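Ustside Hall kitchen: questions we get asked

For anyone who has booked the hall, and for the groups that use the kitchen every week. If your question isn't answered on this page, ring the office between 9 and 12 or leave a note in the tray by the hatch.

Is tea and coffee included in the hire charge?

Tea, instant coffee, sugar and milk are included for bookings of three hours or more. For shorter bookings there is a charge of £8, which covers the whole group. Biscuits are not included. You are welcome to bring your own, and please take the leftovers home.

How do I switch on the urn?

Fill it to the line marked inside, put the lid on, then turn on the wall switch and the switch on the base. It takes 20 minutes to come to the boil when full. Please don't run it less than a third full. If it cuts out, switch it off at the wall, let it cool and top it up before trying again. The small kettle is fine for groups of six or fewer.

Where are the tea bags kept?

Tea bags live in the plastic tub on the shelf to the left of the hatch. Spare boxes are in the tall cupboard, which is locked. The key is on your hirer's ring, with a green tag.

Why are the tea bags all mixed up in one tub?

We used to keep them in their cardboard boxes. The boxes got damp from the urn and took up most of the shelf, so everything now goes into one container. Some of the bags have strings and tags, some are in paper envelopes and some are loose. They can all be used in a mug.
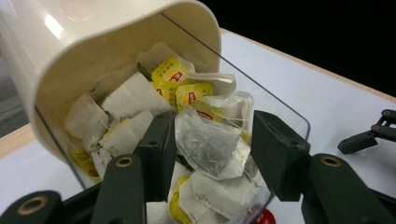 If you need a particular kind of tea for your group, bring your own box with a name on it and put it on the top shelf. Named boxes are left alone. Anything without a name goes into general use at the end of the month.

Can I use the tagged bags in the big teapots?

Yes, but take the tags off first or hang them outside the lid. The paper comes apart in the pot and blocks the spout. Four bags are enough for a large pot. If you are serving more than one pot, Sneha Upadhyay suggests brewing them ten minutes apart so that the second is still fresh when people come back for more.

The strings are tangled. What should I do?

Lift a handful out onto a clean, dry tray and separate them there. Pulling hard on one string tends to tear the bag, and then there are leaves all through the tub. If that does happen, tip the good bags out, wipe the tub with a dry cloth and put them back. Don't rinse it under the tap unless you have time to dry it fully.

Can I put opened envelopes back?

A bag that is out of its envelope but clean and dry can go back in. Empty envelopes go in the paper recycling. Please don't put used bags anywhere near the tub, even for a minute.

Do you have decaf or herbal?

Decaf, usually. It is kept in a jar next to the sugar so that it doesn't get mixed up with the rest. We stopped buying herbal teas last winter as very few were being drunk and they made everything else taste of peppermint.

Where do used tea bags go?

In the lidded caddy under the sink. Hipólito Iturra empties it every Tuesday for the garden. Bags with staples should have the staple pulled off first. Please don't put leaves down the sink, which has blocked twice and is expensive to clear.

What about milk?

There are two pints in the fridge door for each booking. Oat milk can be ordered if you tell the office three working days ahead. Milk left over from your booking can stay in the fridge if you write the day on the carton.

How many cups and mugs are there?

The last check in December came to 61 mugs, with a smaller number of cups and saucers in the end cupboard. The cups are for hire separately. If you break something, put the pieces in newspaper, leave them on the side and write it in the book. There is no charge for the odd breakage.

We've run out of tea. Who do we tell?

Try the tall cupboard first. If that is empty too, write it on the list inside the door and Josefina Núñez will add it to the next order. If you run out in the middle of an event, buy a box from the shop on the corner and hand the receipt in at the office. We will pay you back.

How should we leave the kitchen?

Urn off and drained, worktops wiped, mugs dried and put away, tea towels over the rail. Put the tub back on its shelf, well away from the urn, and return the cupboard key to the ring.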